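Gudiron Twin Teaching Bench

Two-arm demonstration recording station from Kandasamy
Order number: GTB-358
Availability: built to order

Overview

The Gudiron is a bench-mounted station with two robot arms that are taught by operator demonstration. The operator performs the task through the arms, the station records it, and the recordings are exported for training or playback. No teach pendant is involved and no waypoints have to be typed in.

It is meant for labs, training departments and small automation teams that need many short demonstrations of tabletop tasks: sorting, placing, handing a part from one arm to the other, holding a container while something goes into it. If you need to move heavy parts or work at full arm reach over a conveyor, look at our floor-standing stations instead.

Both arms mount to one aluminum rail along the front of the work floor. They can be unbolted and moved along the rail, but the calibration routine has to be run again afterward.

Teaching modes

The station ships with two teaching modes. Both write the same file format, and recordings from the two can be kept in one task folder.

Remote control. The operator sits at the Eltatden hand controllers, a pair of small jointed arms with trigger grips. Whatever the left controller does, the left arm does, and the same on the right. Closing the trigger closes the gripper. The controllers are sold separately (see Options) and connect with a single cable to the control unit. Most of our customers use this mode for two-arm work, as both hands stay free of the work floor.

Hand guiding. The operator presses the release button at the wrist and moves the arm directly. The arm carries its own weight while released. Hand guiding works well for one arm at a time and for tasks where the final approach has to be exact. Two people can guide both arms at once, although the front of the bench gets crowded.

You can switch modes between recordings. Switching in the middle of a recording is blocked.

Recording a task

1. Set the start layout. Put the containers and parts where you want them.
2. Create a task in Provow and give it a one-line description, for example "sort bricks by color into three bins."
3. Press the left pedal once. Both arms move to the start pose.
4. Press the left pedal again. Recording begins with a short tone.
5. Perform the task.
6. Press the right pedal to save, or hold it down to discard.

Each saved demonstration holds joint positions, gripper opening, the video from every connected camera and the operator's name. Discarded recordings are deleted right away and can't be recovered.

We suggest 25 demonstrations for a first test of a simple pick-and-place task. Sorting tasks need more, mainly to cover different starting layouts. Move the loose parts between recordings and leave the containers alone until the first set is finished. After that, shift the containers too.

Block sorting with both arms

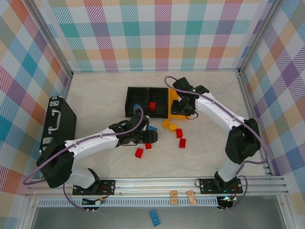
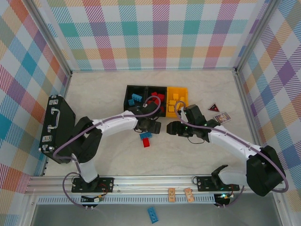
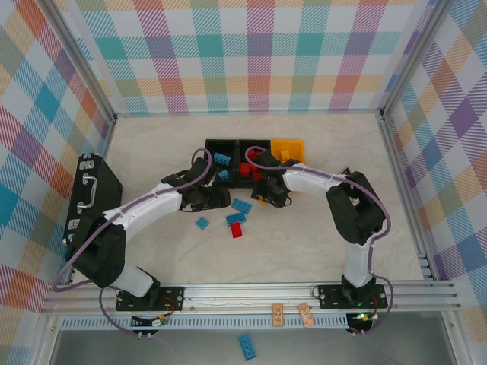
Two-arm block sorting, with different block layouts. All three views show both arms on the front rail and a yellow tray section beside two black compartments.

Block sorting is the task we use for acceptance testing and for the first day of operator training. Colors make the result easy to check, and plastic building blocks are cheap to replace. Blocks are a fair test of gripper control as well. A block that lands on its side has to be picked up differently from one lying studs up, and operators soon find out which approach suits which position.

New operators usually bring both grippers to the middle at the same time and have to back one out. We teach them to give each arm its own side of the floor and to cross the center with one arm only. Demonstrations recorded this way are shorter and easier to learn from. Pausing is fine. Jerky corrections are worse than a slow, even movement, so it's better to stop, look and then continue.

The patterned wall panels are part of the enclosure kit. They are available in plaid or plain gray. Panels lift out without tools for cleaning or when you want a different background in your recordings.

Provow software

Provow runs on the control unit and opens in a browser on any computer on the same network. One license is included with each station.

From the task page you can
– play back any demonstration with all camera views side by side
– trim the start and end
– tag a demonstration as good, usable or reject
– replay the motion on the arms at reduced speed
– export a whole task folder or only the tagged files

Replay is for checking a recording. It repeats the motion as recorded and doesn't look for parts, so a brick that has moved will be missed. To get behavior that adjusts to the layout you have to train a policy on the exported data. Provow doesn't do the training itself – export to your own tools, or ask us about setup hours.

What you get

Two six-joint arms with two-finger grippers
Mounting plates and bolts
Front rail, floor panel and three wall panels
Control unit with Provow installed
Two-pedal foot switch
Two fixed camera mounts (cameras not included)
Cable set
Emergency stop with a 2 m lead
Printed setup guide

Specifications

Station width: 118 cm
Station depth: 82 cm
Station weight without control unit: 49 kg
Payload per arm: 750 g
Power: 100–240 V, single outlet
Network: wired Ethernet
Camera inputs: four, USB
Operating temperature: 5 to 35 °C
Indoor use only

Setup and space

The station arrives in two crates. Two people can set it up in an afternoon. The bench underneath should be level and should not rock when someone leans on it, which is the most common cause of poor camera alignment in the field. Leave enough room at the front for the operator's chair and the foot switch. With remote control, the operator should be able to see the work floor directly or on a screen placed at eye height.

Arm cables are left in open loops on purpose so the joints can turn through their full range. Don't tie them tight to the links. Check after each move along the rail that neither cable can catch on a container edge or on the opposite gripper.

Run calibration after setup, after any move of an arm or camera, and at the start of each week of regular use. It takes a few minutes and is started from the Provow home page.

Safety

The force limit stops an arm when it meets resistance above the set value. It doesn't replace the emergency stop, and the emergency stop has to be within the operator's reach in both modes. Keep hands off the work floor during remote control and replay. Reset parts only when the status page shows "Idle."

Tie back long hair and remove lanyards before hand guiding.

Options

Eltatden hand controllers, pair, with desk clamps
Wrist cameras, pair
Soft fingertips, set of four
Replacement finger pads
Plain gray wall panels
Additional Provow license for offline review
Operator training, one day, on site or at our workshop

Wrist cameras take up two of the four camera inputs. Soft fingertips are a good choice for fruit, fabric and thin packaging. For blocks and other hard parts, stay with the standard pads.

Common questions from buyers

Can I buy the station with one arm? Yes. The second arm can be added later on the same rail. The control unit is the same for both versions.

Can two operators share one task? Yes. Each logs in with a separate name, and the recordings can be filtered by operator before export.

Do the arms hold position if power is lost? The joint brakes engage. The grippers stay where they are, but don't count on them to keep holding a part.

Can we use our own containers? Yes, as long as they fit on the floor panel and don't slide easily. A strip of non-slip mat under a light tray is enough.

Is the older foot switch compatible? Stations delivered before February use a different plug. An adapter is available from the parts desk.

Ordering

Prices depend on options and on the country of delivery. Send us a short note on the task you plan to teach, the size and weight of the parts, and whether you already have cameras. Quotes and demonstration bookings are handled by Llinos Griffiths in station sales.

Page last updated October 16, 2023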